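**Progress report to Muter, second period: Clitia planning software for two-arm sorting**

This report covers our work from the end of the first period until June. It follows the order of the work plan, except that the task on logging is moved to the end, as agreed in the last call.

**Planner**

The first version of Clitia planned each arm alone and then checked if the two paths met. When they met, one arm waited. This was safe but slow, and in the first period we reported that one arm was often standing still. The new version plans both arms together for a short time ahead, and it repeats the plan when the camera data changes. It can also give an object from one arm's list to the other arm, if this makes the total path shorter.

We ran 1000 simulated sorting tasks with the old and the new version. The waiting time of the slower arm fell by almost 40 per cent. In 2 tasks the new planner did not find any plan, and the arms stayed at their start position. Both cases had the same cause, a wrong joint limit in our model file, and it is corrected now. We did not repeat the full set after the correction, but we will do it before the next report.
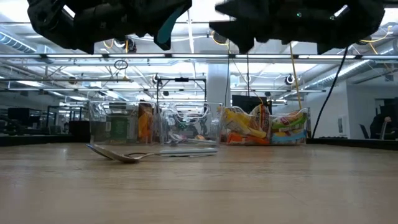 Perception is the part where we are behind the plan. The model from Pastor was trained mostly on boxes and bottles, and it gives good results for these. Thin metal objects are much harder. When spoons and flat handles lie together in a small pile, as they do on the table in front of the bins, the model often joins two handles into one object, and the grasp point is then placed between them. The light wood also gives soft reflections, and the depth values near the metal become noisy. The clear plastic of the bins makes a similar problem: the front wall is sometimes missing from the depth map, so the planner believes that the way is free. For the bins we now use a fixed model of the walls, measured by hand at set-up. It works well, but it must be measured again each time a bin is moved.

For the cutlery we are trying a second step, which cuts the joined objects along their long edges. The early results are better but not yet stable, and we prefer not to give a figure for them now.

**Control**

The change from position control to force-limited control is finished on both arms. The limit can be set for each object class in the configuration file. We also added a slow mode for the last part of the approach to the table.

**Logging and tools**

The replay tool can now show the planned path and the real path together. The team at Bakidley has tested it and asked for 3 changes. Two are done. The third, a search by object class, needs a new index and will come in the next period.

**Delay and next steps**

We ask Muter to accept that the perception milestone moves to the end of the next period. The budget does not change. The hours come from the planner task, which used less time than expected.

In the next period we will:

- repeat the full simulation set with the corrected joint limits
- test the cutting step on the real arms
- find bin positions automatically at start-up
- deliver the search function to Bakidley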